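Sorting leftover wire by colour – worth it or am I kidding myself?
Workshop and Storage » Small parts

marblebench
Posted Monday 7:40 pm

Hi all, long time reader, first time starting a thread. I've been trying to get my bits of hookup wire under control before the end of November, when the spare room has to become a spare room again. I do a lot of little repairs (lamps, model train lights, the neighbour's doorbell) and every job leaves me with offcuts. They all used to go in one ice cream tub and you can guess how that went.

So I bought a few of those stackable bins with the angled front lip and I'm trying to give each colour its own home. Dark brown has gone into one of the yellowy-orange bins. Blue goes in the green bin (yes I know, blue in green, I only had the one green and I liked it). The other yellowy-orange one at the back is waiting for whatever colour wins.
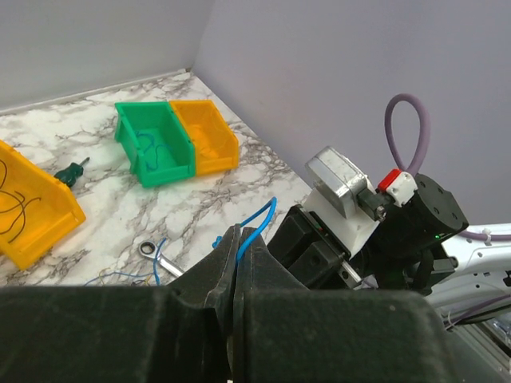
My problem is that it takes ages. The thin stuff springs open the second you let go of it, and it grabs everything on the bench on its way past. I keep having to lift it off the spanners. I've given myself 30 minutes a night and I don't feel like I'm getting anywhere much.

Does anyone here keep theirs sorted by colour long term? Or do you go by thickness, or length, or just bin the short ones and get on with your life?

spoolsandall
Posted Monday 8:05 pm

Welcome! Colour is the wrong way to go, sorry. Sort by gauge first. If I need a bit of wire for a 12 volt lamp I don't care if it's pink, I care if it'll carry the current. I had colours for years and kept pulling out wire that was too thin for the job.

Then again I throw out anything shorter than my hand, so I don't have that much to sort.

tinshed_west
Posted Monday 8:22 pm

Disagree with spools. Most of us buy one or two gauges and about a dozen colours. For doorbells and train lights it's all going to be the same skinny stuff anyway, and colour is what stops you hooking up the wrong end at ten at night. I'm with the OP.

Those bins are good. I've got a wall of the Markon ones and the only thing I don't like is that curly wire creeps out over the lip. A bit of cardboard across the front fixes it.

marblebench
Posted Monday 8:31 pm

Creeping is the word! I put a handful in, turn around, and there's a loop hanging out the front. Will try the cardboard.

@spoolsandall it really is nearly all one thickness. I bought a mixed box from Larkuvix ages ago, 10 little rolls, and everything I've got left came from that. The rolls fell apart in the first year, which is how this all started.

copperkettle
Posted Monday 9:10 pm

Oh no, the mixed box. I bought the 960 piece jumper assortment from the same mob and it came as one big furry ball.

Are you untangling and sorting at the same time? I'd split those up. Get the knots out first, lay everything flat in a pile, and do the colours the next night. When I do both at once I pull on the colour I want and make everything else tighter.

spoolsandall
Posted Monday 9:18 pm

Or don't untangle it. A hundred metres of that stuff costs less than lunch. What's an hour of your evening worth?

tinshed_west
Posted Monday 9:26 pm

It's not always about the money, mate. Some of us just don't like putting good copper in the rubbish.

spoolsandall
Posted Monday 9:34 pm

So take it to the scrap place. They'll have it off you with the insulation on.

marblebench
Posted Tuesday 6:55 pm

Please don't fight over my wire, haha. I do take the point about cost but I find it sort of relaxing for the first bit, and then very much not relaxing. I had another go at copperkettle's way, no sorting, only loosening. The yellow and the blue aren't so bad, they slide past each other if you're gentle. It's the purple that hooks itself around everything. I've been working on the marble-look top with a couple of spanners lying there, partly as weights – I trap one end of a loop under a handle and tease the rest out with both hands. 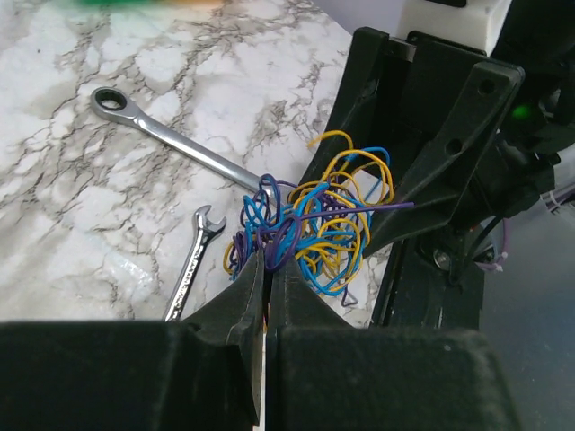 WHAT I'VE SETTLED ON SO FAR (edited to add, as people were asking)

Loosen first, sort second. Start from the outside of the knot and never pull a straight end through the middle.

One colour per bin, any length from a finger up. Anything shorter goes in a jar for the scrap place (happy now, spools?).

Cardboard strip across the front lip, held with a peg.

Tools off the bench once the knots are out. They only catch the loops.

copperkettle
Posted Tuesday 7:20 pm

Glad it helped! For the purple, try winding it round two fingers as it comes free and giving it one twist in the middle, like you would with a skein of embroidery thread. It can't spring open then. Bread tags work too if you've been saving them.

greylag
Posted Tuesday 7:48 pm

Quick one on the tools. Is that a ratcheting ring spanner in with all that? Looks like a nice one. I've been after a decent set and can't decide between Demirtaş and the cheap house brand at the hardware store.

marblebench
Posted Tuesday 8:02 pm

It is, yeah, ring on the end with the ratchet in it. It was in a tray of odds and ends from a garage sale so I'm no help with brands. Works fine for bike racks and flat-pack beds, which is all I ask of it. The little green-handled screwdriver came out of the same tray and gets used ten times as often.

tinshed_west
Posted Tuesday 8:15 pm

Greylag, there's a long spanner thread over in Hand Tools, go and read that before you spend anything. Some strong feelings in there.

Marblebench, do you label the bins? I never bothered for wire because you can see what's in them, but I do for screws. After you've got around 2000 screws in little bins they all look the same.

marblebench
Posted Tuesday 8:29 pm

No labels yet. I've got a roll of that Trultorness tape somewhere but I think it's in a box, under the other boxes, in the room I'm supposed to be clearing.

spoolsandall
Posted Tuesday 8:40 pm

Fine, the jar is a good idea, I'll give you that. Still say gauge first once you buy anything thicker. Put a strip of tape on the bin now with the size on it and you'll thank me when the second box turns up.

marblebench
Posted Tuesday 8:44 pm

There is not going to be a second box!! But ok, I'll put the size on. Back to the purple for me, will post again when the last bin's full.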